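Kapitel 4: Erste Aufgaben am Tisch

Otament Zweiarm-Station, Handbuch für Einrichtung und Betrieb

4.1 Was die Station schon kann und was noch nicht

Bevor Sie die erste Aufgabe anlegen, lohnt sich ein ehrlicher Blick auf den Stand der Dinge. Zwei Arme, die gemeinsam an einem Gegenstand arbeiten, sind großartig anzusehen, und beim Greifen, Umsetzen und Übergeben werden Sie schnell Erfolge haben. Schwieriger wird alles, was mit Kraft und Gefühl zu tun hat: Schlüssel einführen, Deckel festdrehen, Stoff falten, Stecker verrasten. Eine Station, die Ihnen die Werkstatt aufräumt, haben Sie noch nicht gekauft. Sie haben aber eine, an der Sie herausfinden können, welche Handgriffe aus Haushalt und Werkstatt heute machbar sind, und das macht wirklich Freude!

In unserem eigenen Versuchsaufbau bei Gralar lief eine Übergabeaufgabe mit einem leichten Kunststoffbecher in 169 Durchgängen. Die ersten 30 davon waren ein ziemliches Durcheinander. Lassen Sie sich von einem schlechten ersten Nachmittag also nicht entmutigen.

4.2 Vor dem Start

1. Schrauben der beiden Grundplatten nachziehen. Eine Platte mit Spiel verdirbt jede Kalibrierung.
2. Netzteile anschließen, Not-Halt in Reichweite legen.
3. Jeden Arm einzeln im Menü Jiter > Gelenke langsam durch den vollen Bereich fahren. Dabei die Kabel beobachten: Sie müssen in jeder Stellung Luft haben.
4. Greifer öffnen und schließen, dann beide Arme in Ruhestellung fahren.
5. Handgelenkkameras auf Schärfe prüfen. Der Bereich zwischen den Fingerspitzen muss vollständig im Bild liegen.

VORSICHT: Quetschgefahr. Solange die Arme freigegeben sind, gehören keine Hände in den Arbeitsbereich, auch nicht »nur ganz kurz«, um etwas zurechtzurücken. Erst anhalten, dann hineingreifen.

Hinweis: Bei Stationen mit Hartley-Greifern muss nach jedem Wechsel der Finger die Öffnungsweite neu eingelernt werden (siehe Kapitel 3).

4.3 Die Arbeitsfläche

Der Arbeitsbereich darf ruhig bunt sein. Gemusterte Wände und eine lebhafte Tischfläche stören den Ablauf nicht, wenn sie zwischen Aufnahme und Ausführung gleich bleiben. Empfindlich reagiert das System dagegen auf wanderndes Licht. Wer am Fenster arbeitet, nimmt am besten am späten Vormittag auf und testet auch zu dieser Zeit — oder zieht einfach den Vorhang zu.
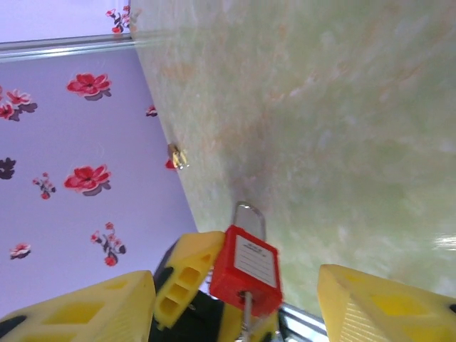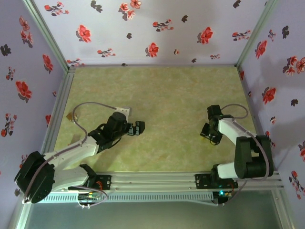 Wie schwer eine Aufgabe wird, entscheidet sich meist schon bei der Wahl des Gegenstands. Viele Einsteiger nehmen etwas Großes und Glattes, weil es einfach aussieht, und wundern sich dann über rutschende Finger. Ein Vorhängeschloss wie das rote im ersten Bild ist eine schöne Stufe für Fortgeschrittene: Der Körper bietet den Fingern Fläche, der Metallbügel ragt darüber hinaus und zeigt, wie das Schloss gerade geneigt ist, und mit dem beschrifteten Feld auf der Vorderseite lassen sich vorn und hinten unterscheiden. Genau solche Merkmale helfen auch Ihnen beim Beurteilen der Aufnahmen. Wenn Sie selbst auf dem Kamerabild nicht erkennen, wie herum ein Teil liegt, wird die Station es vermutlich auch nicht schaffen.

4.4 Eine Greifaufgabe anlegen

1. Menü Jiter > Aufgaben > Neu öffnen und einen kurzen Namen vergeben. Umlaute sind erlaubt, Schrägstriche nicht.
2. Den führenden Arm wählen. Der zweite Arm bleibt zunächst auf »Warten«.
3. Startlage des Gegenstands festlegen. Für den ersten Versuch genügt eine einzige Lage.
4. Aufnahme starten und die Bewegung mit den Führungsgriffen vormachen: anfahren, greifen, anheben, ablegen. Ruhig und ohne Hast.
5. Aufnahme beenden und sofort ansehen. Verwackelte oder abgebrochene Durchgänge gleich löschen.
6. Schritte 4 und 5 wiederholen, bis 37 brauchbare Durchgänge vorliegen. Das ist der Mindestwert, ab dem die Software das Training freigibt.
7. Startlage nach und nach verändern: erst verschieben, später auch drehen.

Hinweis: Vermeiden Sie es, beim Vormachen zu »tricksen«, indem Sie den Gegenstand an der Wand abstützen. Die Station übernimmt die Angewohnheit zuverlässig und steht ratlos da, wenn die Wand einmal weiter weg ist.

4.5 Den zweiten Arm dazunehmen

Jetzt wird es spannend! Beidhändige Aufgaben sind der Grund, warum es diese Station überhaupt gibt. Halten mit dem einen Arm, arbeiten mit dem anderen: Damit beginnt fast alles, was wir im Alltag tun, vom Marmeladenglas bis zum Schloss am Gartentor.

1. Die fertige Greifaufgabe duplizieren, damit das Original erhalten bleibt.
2. Den wartenden Arm auf »Folgen« stellen.
3. Mindestabstand der Handgelenke auf Stufe 2 setzen.
4. Die Übergabe in der Mitte der Fläche vormachen. Beide Greifer halten kurz gemeinsam, dann öffnet der erste.
5. Testlauf mit halber Geschwindigkeit, eine Hand am Not-Halt.

VORSICHT: Halten beide Greifer ein starres Teil, können sich die Arme gegeneinander verspannen. Brummt ein Motor oder wird ein Gelenk spürbar warm, Lauf sofort abbrechen und den Greifpunkt weiter nach außen legen.

Einen kleinen Schlüssel in ein Schloss zu stecken und umzudrehen, ist mit dieser Softwareversion ein Experiment. Probieren Sie es unbedingt aus, aber planen Sie viele Fehlversuche ein und stellen Sie die Kraftbegrenzung auf den niedrigsten Wert. Die Einstellungen dazu finden Sie in Kapitel 6 unter »Feine Teile«.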